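七月，晚上十一点多，累

今天一早去建材市场，Droltberg那家店九点半才开门，白站半天。去看地板。上次说好的Nullar那款灰橡色，店员翻了半天说断货，要等下一批，下一批什么时候到？不知道。气。

换着看了Standia的，锁扣的，自带静音垫，脚感倒还行，踩上去不空。颜色偏黄，拿到门口太阳底下更黄。店员说铺开了就不显，我不信，上次窗帘也是这么说的。要了两块样板带回来，塞包里，把拉链顶坏了。

中午随便吃了碗粉。接到Noeline Ashby电话，问厨房和走廊之间到底要不要压条。她的意思是通铺，一条到底，好看。可是走廊那么长，地板要伸缩的啊，我查过说明书，长度过了就得断开。跟她讲了半天，她说那你自己定。行，我自己定。压条要，颜色选深一点的。

下午师傅来量地面。老瓷砖不敲，直接铺上面，前提是要平。他拿靠尺一放，阳台门口那块翘得厉害，得磨，再做一层自流平。卧室还好。磨地收400，材料另算。我说能不能少，他说340，不能再少了。好吧340。后来想想应该再讲讲的，脸皮薄。

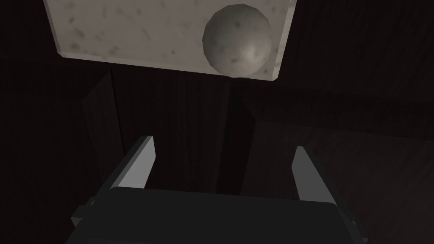 门的事也忘了。铺完地板抬高了，卧室门肯定刮，要锯门底。师傅说他不管锯门，要另外找人。打了两个电话，一个没接，一个说下周。下周地板都铺完了，门先拆下来靠墙放着吧，反正就我一个人住，没门也没关系。

晚饭后Tassanee Wiriya发消息来，她家去年铺的是Vörös，问她怎么样，回了一长串。大意：耐刮，猫跑了一年没什么印子；拖地不能太湿，她婆婆拿大桶水冲过一回，接缝那里起了一点边；踢脚线千万别省，省了后悔。又说买的时候多订一成，她当时少订，后来补的那箱颜色差一截，现在在沙发底下藏着。记下来，多订一成，同一批号！！

算帐。地板、踢脚线、压条、磨地、自流平，还有搬旧柜子的人工，加起来比原来想的多了800。卫生间门口的防水条还没算进去。头疼。要不然次卧先不铺？可是分两次铺工钱更贵，而且批号又对不上。还是一起铺。

样板放在客厅地上，白天看一遍晚上开灯看一遍。晚上居然没那么黄，暖光下面还挺好看。白天又不行。那我到底是白天在家多还是晚上在家多？晚上。那就Standia？再等Nullar的话，师傅的工期排到16号，过了就要再往后推，不想等了。

倒了点水在样板上，盖了个杯子，明早看看泡了没有。店里说完全不怕水，泡着试试就知到了。

另外一块拿钥匙划了几下，轻轻的没事，用力有白印，擦一擦淡了。椅子脚还是要贴毛毡，贴那种厚的，薄的两个月就掉。

明天要做的：
问Droltberg能不能送货上楼，没电梯的，七楼（！）
定压条颜色
催锯门的
把书架上的书先装箱，没箱子，楼下超市要几个
物业那边登记施工时间，中午不让开机器，差点又忘

书还没收，地上全是东西，拿什么铺。先睡了，腰疼。

差点忘，卷尺不知道放哪了，师傅走的时候好象还在窗台上来着，明天找。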